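3.2 Countertop material and the handling of lidded containers

The second household in the Salside survey had a wooden countertop under a window. Wood was of interest because participants in the earlier Marinho interviews had described it as a surface on which they were reluctant to leave glass or damp items. Of the 42 participants who stored leftovers daily, 30 closed the container on the counter beside the sink and carried it away at once. The remainder left the lid resting on top until the food had cooled. Figure 4 shows the work surface in this household.
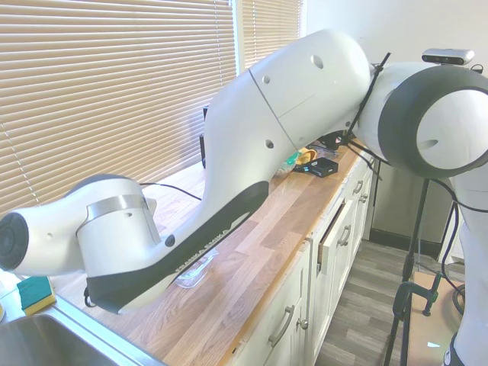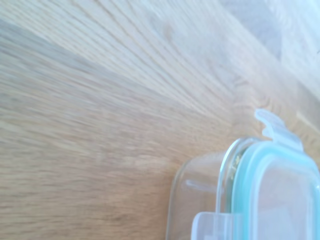
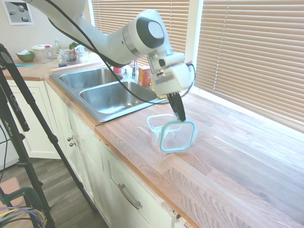 Figure 4. Wooden work surface, Salside household 2. A food storage container is present in the second and third views; in the third, its lid is held above the counter next to the sink.

Fermín Palma, commenting on a draft of this section, objected that the material of the counter mattered less than the amount of clear space next to the sink, and that a household with a narrow laminate counter would show the same habits. We accept that the two factors cannot be separated with the present sample. The Flerkamville households, where counter depth was recorded in every kitchen, allow a partial test, and the results are given in Section 3.4.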